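Search this site Enter keywords Go
Filed under: Neighborhood Association – Meeting Minutes

Pedska Garden Club, minutes of 5/22/21

We opened with coffee and a good long chat about the late frost, which took most of the lettuce and a fair bit of everyone's cheer. The minutes of the last meeting were read and approved.

Plant sale: a lovely turnout, and the sale brought in $580. It was agreed to put $500 toward the new water line along the Barrera Street beds and keep the rest for seed.

Compost: delivery is set for 8 in the morning. Please bring a wheelbarrow if you have one – the club's has a flat again.

Tomatoes: a very lively talk on staking, which we'll happily pick up again in July.

Gloves and tools: members are kindly asked to put borrowed gloves back in the shed when they finish for the day.

Meeting closed with rhubarb cake.
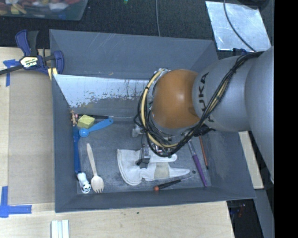 Glove in the gray bin.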